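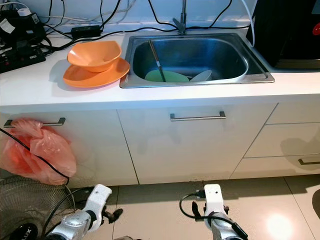
Washing-up test, both arms up at the sink

Two-armed robot lets go of plates over the sink

Posted by Plusasora on Friday, September 4, 2020

Hi all, hoping someone has met this one. We've got a two-armed robot learning to move plates and bowls in a kitchen, and since June it's been lovely. Now the right gripper opens by itself halfway through a lift! The left never does it. In a run of 100 lifts it let go 6 times, always with the arm stretched out over the sink, and the log just gives fault 282 and carries on as if all's well. Plates are one thing, but there's a fork in the set too and I don't fancy that landing on a foot. I've swapped the finger pads and turned the grip force up (no change). What would you try next?

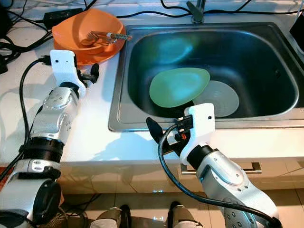

The bowl gives us no bother at all, by the way, it's only things going in or out of the sink. Restarting clears the fault until the next long reach.

Wotarik

Sounds like the cable to me. If it only happens at full stretch, the lead is probably tugging at its plug and the gripper loses power for a blink. Ours did exactly that. Switch off, unplug the lead, look for a bent pin, then clip it to the arm with a bit more slack near the wrist and less hanging in a big loop further down. Then move the arm slowly by hand through the whole reach and watch the plug – if it shifts even slightly, you've found it.

And please stop running it near water until it's sorted. Get your power adapters and extension leads well away from the sink, up off the worktop if you can.

Lodhi

had the same, new gripper fixed it. pricey though

Tivton

I'd do the cable before buying anything. Also check whether your software lets you set what happens after a fault, because carrying on is the bit that worries me. Mine now stops both arms and holds still until I press the button. It took 2 evenings to set up and I swore a lot, but I'm much happier standing next to it.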